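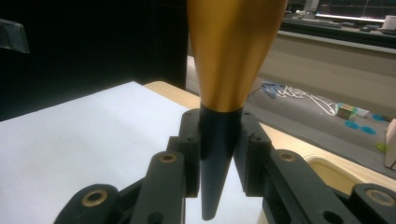 To: Equipment Planning list
Subject: Re: Hand-held grippers, second purchase round

Dear colleagues,

Thank you for the comments received so far. My replies to the points raised by the Trinside site follow the quoted text.

> The draft budget lists 8 hand-held grippers but says nothing of
> spare parts. At Trinside the finger pads and the pivot bushings
> are what we replace most often. Could the order cover these, or
> must each site pay for them from its running costs?
>
> Piroska Bakos
> Trinside

Spare parts will be included. The revised order provides for 40 pairs of finger pads and a full set of bushings for each unit, to be held at Kostport and issued on request. A sum of 3000 euros has been set aside for this purpose - sites need not make any provision of their own.

Two suppliers, Clenen and Mészáros, have been asked to quote. Both have been told that the pads must hold narrow, tapered parts as well as flat ones, and that pads must be replaceable on site without returning the tool. Quotations are expected before the end of August.

Sites that wish to change the number of units requested should write to me before then. Requests received later will be carried over to the next round.

Yours faithfully,

Equipment Planning Office
Kostport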